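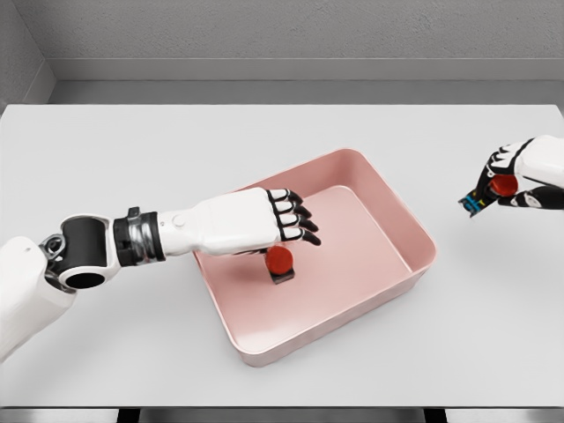 Pink tray on a pale tabletop.

Kurcombe Gidus tennis racket, reviewed by Gwenaël Perrin
4/5/26

I play at club level, mostly doubles, and bought the Gidus to replace a racket I had used for nine years. The old one was heavy and small in the head, and my shoulder had started to complain in third sets. Strung, the Gidus comes in at just over 300 grams on my kitchen scale.

The first thing I noticed was the grip. It is thinner than the size printed on the butt cap would suggest, and I added an overgrip before the second session. Khoa Lý, who has smaller hands, liked it as it came.

From the baseline it is easy to swing and forgiving on balls hit low on the strings. Slice backhands stay down well. Flat forehands tended to sail long on me for the first couple of weeks, until I had it restrung a little tighter. The factory strings are poor and had lost most of their tension by the end of the month.

At the net it is very good. Volleys feel solid even when you are late, and it comes around quickly on reflex shots. Serving is less of a success. I get more kick on the second serve than before, but my first serve has lost some weight, and Thư La told me she now stands a step further in to return it.

I also borrowed the Irkia Mateos for a few evenings. It is stiffer and serves bigger, but I felt it in my elbow the next morning. Singles players with a long, fast swing may still prefer it.

The paint has chipped in two places near the top of the head, both from scraping the court on low balls. The bumper guard could be wider there. The bag that comes with it is thin and the zipper sticks.

I would buy it again for doubles. Budget for a new set of strings and an overgrip, and try the demo first if you rely on your serve.

Rating: 4 out of 5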